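This site uses cookies to remember your login and page settings. By continuing to read you accept this. OK / Settings

Handheld demos, chopstick task
10/12/2018

Carried on with the chopstick collection at Halcombe. The task as written on the sheet: pick chopsticks off the counter one at a time and lay them in the bowl, thin ends together. The aim for this block was 19 clean demonstrations. Ended with 16 I would keep.

Setup is the same as in July except for the finger pads. The old flat pads let a square chopstick roll when it was picked up off its edge, so we are on the ribbed ones now. They hold much better along the thick end. On the thin end I can't say there is much difference. If you close on the last part of the taper the stick swings down, ribbed or flat, and then the placement is a mess.

Notes on the grip:

Best results came from closing on the thick half, a bit behind the middle, with the fingers square to the stick. If the stick lies at an angle to me I turn my whole wrist before going down, and I try to finish the turn before the pads are near the surface. Turning late looks fine to a person watching. In the replay it is a problem, as the jaw is already half shut while the tool is still rotating, and the policy copies both at once. We saw that in the July runs on the arm. It would come in crooked and close early, and push the stick away.

I also slowed the descent. My natural speed is too fast for the tracking when the tool tips forward. Wai-kit Su went through the first batch and found the pose jumping near the bottom of the stroke on 3 of them. I threw those out and did the rest at a slower pace, with a short hold above the stick. No more jumps after that. I don't love the hold, it will probably show up as a hesitation on the arm, but a hesitation can be trimmed and a jump can't.

Calibration: did the tag check at the start and again after lunch. The width reading had drifted a little in the morning. Closed fully it was giving a small positive number when it should read zero. Tightened the joint screws and redid the zero, then it was stable. Please do this check every time the pads come off, even if only for cleaning. It's on the Sevbridge sheet but in small print on the back.

Task order: I let the start positions vary and kept the bowl more or less in one place. The plan is to move the bowl in the next block. Yuk-lan Tseng wanted both varied from the start, and she may be right, but with so few demos I would like to be able to tell which part fails. If the arm misses the stick, that's one thing. If it picks well and then drops on the rim, that's another, and I want to see them separately.

The placement is the harder half. The bowl is wide and shallow, so reaching in is no trouble, but once there are several sticks down the new one has to go alongside without dragging the others. What worked was coming in low and nearly parallel, letting the far end touch first, and then opening slowly. Opening fast flicks the stick sideways. I did that on a few early takes and kept two of them on purpose, tagged as "recover", with me straightening the stick afterward. The others went in the reject folder.

One of the late positions, pads open over the ones already in the bowl and a single stick still to go on the tablecloth:

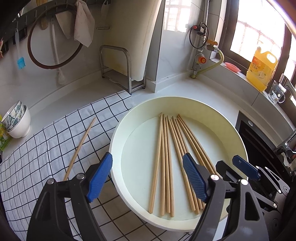

Yuk-lan Tseng went through the takes on the Katiyar viewer and wrote back that the fingers stay open over the bowl too long between placements, and that she would rather see me leave straight up and out as soon as the stick is released. Her worry is that the model sees the same open-jaw view just before a pick and just after a release, and has no way to tell which one it is in. She suggested cutting the wait to almost nothing, or else feeding in a few frames of history.

Fair point. I had been waiting to make sure the stick had settled. I'll try leaving at once on the next block and check settling from the replay. History frames are a bigger change and would have to go through Wai-kit, who owns the loader.

The tablecloth stays for now. It does shift a little if you press down, and the fingers have to come close to it to get under the stick. I pressed too hard on 4 of the takes and pulled a fold into the cloth. Two were still usable. On the arm we have the force limit, so it shouldn't press that hard, but the demos should not teach it to try. Lighter touch, come down until the ribs just meet the wood.

Wrist was sore by the end. The tool is front heavy with the bracket on, and holding it level with the elbow up gets tiring. Sitting didn't work at this counter height. I'll split the next block in two with a proper break.

Upload to the Lernolov drive finished overnight, all kept takes plus the rejects in their own folder. Names follow the old pattern with "rib" added for the pads. Don't merge with the July set yet, the width scale is different and has to be converted first.

To do:
- move the bowl, keep the same start positions
- leave straight after release, no hold over the bowl
- convert the July width values
- spare set of ribbed pads, the left one is wearing
- ask Wai-kit how much he wants trimmed off the hold before the pick
- first training run on the kept takes only, no "recover" ones, then again with them in

Halcombe workshop notes | Contact | Copyright 2018 | Back to top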